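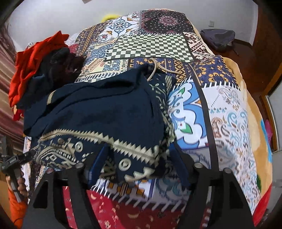
Photo: Hauser / Cemdale Quilt Pages

Search this site Search

Patchwork questions I get all the time

Can I machine wash an old patchwork?
If it's cotton and the seams are sound, yes. I use cold water, the gentlest cycle and half the soap I think I need. Anything with silk or velvet in it gets aired on the line and left alone!

How many squares do I need to start?
My first one used 100, all cut at 5 inches, and it came out as a nice lap size. For a real bed I'd cut 300 and stop worrying.

Do the prints have to match?
Oh, please no. Pick one color that keeps turning up — mine is usually a rusty red — and the rest sorts itself out. 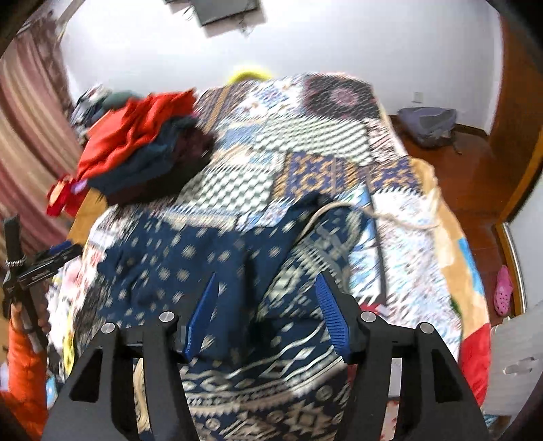 Patchwork bedspread, many colors, with navy on top.

Which batting do you use?
Trusinier cotton for summer, Clultex wool for winter. The wool is pricier (I paid $22 a yard last September, ouch) but it drapes so well.

Will you finish my grandmother's quilt top?
I'd love to, but my list is full right now. Send me a note anyway and I'll write back when a spot opens up.

Page updated 27/05/2024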